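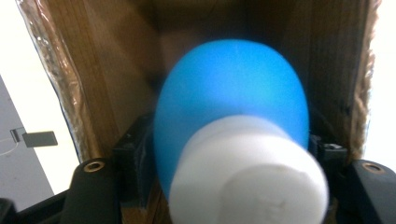 **Gripper keeps drifting closed on its own and I got pinched, what do I check first?**

Posted in Robots & Automation, May 2023, by lobo_bench

Hi all, first time asking over here so be gentle. I've been building a little pick-and-sort setup in my garage in Ploltville, two black fingers on a small servo gripper, and until last week I was really happy with it. It picks up soft stuff, mostly rubbery things with a stiff end on them, out of a wooden box and puts them in a tray. Nothing fancy!

So the trouble. I have the open position set at 2000 and the closed position at 1244 (raw servo counts, the controller doesn't do degrees). When it's cold it opens to 2000 and sits there like a champ. After maybe half an hour of running it starts creeping. I tell it to hold open and it slides to 1900-something, then further, and yesterday it got all the way down to 1345 with my thumb in between. No blood, but I said some words. It wasn't fast, it just closed and would not let go until I yanked the power plug.

The other thing that happens is the opposite. It grabs something, lifts, and halfway over to the tray the fingers go slack for a moment and then squeeze way too hard. I've burst two of the squishy things now.

Stuff I've tried:

- new servo (same model), no change
- reflashed the controller, no change
- tightened the finger screws, they were fine
- swore at it

The servo is getting 6 V from a bench supply through a pretty long run of thin wire that I had left over from the doorbell. The Irkix board reads position from a separate little pot on the finger shaft, if that matters. I'd rather not buy a third servo. Where would you start?

---

**Pavithra Rajan** · marked as accepted

Please keep your hands out of it until you've put a real stop button on it. Mount it where you can hit it with your other hand, and have it cut the servo power directly. Don't run it through a pin on the board, because the board is one of the things we don't trust right now.

OK so, the creep. You said the position comes from a separate pot and you already swapped the servo, so I'd look hard at the pot and its wiring. Warmth plus slow drift in one direction is very pot-like, or a tired solder joint on one of its three legs. I had this on a feeder arm back in January and spent way too long blaming the firmware (I even rewrote it, ugh).

Try it like this. Servo power off, board on, fingers propped fully open with a block of wood so they physically can't move. Write down the reading. Then warm the pot gently with a hair dryer for a couple of minutes and watch. If the number wanders while the fingers haven't gone anywhere, you've found it. Mine moved by 296 counts and I nearly threw the hair dryer across the shop.

Your slack-then-squeeze thing could easily be the same fault. Reading jumps, board thinks it's overshot, backs off, then the reading comes back and it slams shut to catch up. But it could also be the doorbell wire! Thin wire and a servo under load is asking for a voltage dip. Put your meter across the servo's own terminals while it lifts something. If it sags below 5 V, shorten the run and use something thicker.

Last thing, whatever the cause turns out to be, add a check in the code so that if the finger position disagrees with what you commanded by more than 40 or 50 for half a second, it drops power and waits for you. Leave it some time to travel on a normal move or it'll trip constantly and you'll end up commenting it out.

---

**cestden_mike**

could be a bad servo. mine did that and a new one fixed it. also try lowering the speed

---

**Young-sook Ha**

He already swapped the servo, Mike :)

Agree with Pavithra on the pot. I'd add one thing for the burst items: set a torque limit if your servo supports one, and start stupidly low, like low enough that it drops everything. Then come up a bit at a time. A position-only grip on something squishy will always try to get to that 1244 no matter what's in the way.

And check where the pot cable goes when the fingers open and close. If it's zip-tied tight anywhere near the hinge, it's flexing every cycle, and they break inside the insulation where you can't see it. Wiggle it with the servo power off and watch the reading.

---

**lobo_bench** (original poster)

Hair dryer test done, number went for a walk with the fingers blocked solid. So it's the pot or the joint! Middle leg looks kind of gray and crusty. Going to resolder it tonight and order a spare pot anyway. Measured the wire too and it sags to 4.6 on a lift, so the doorbell wire is going back in the drawer. Stop button is on the way, thumb says thanks.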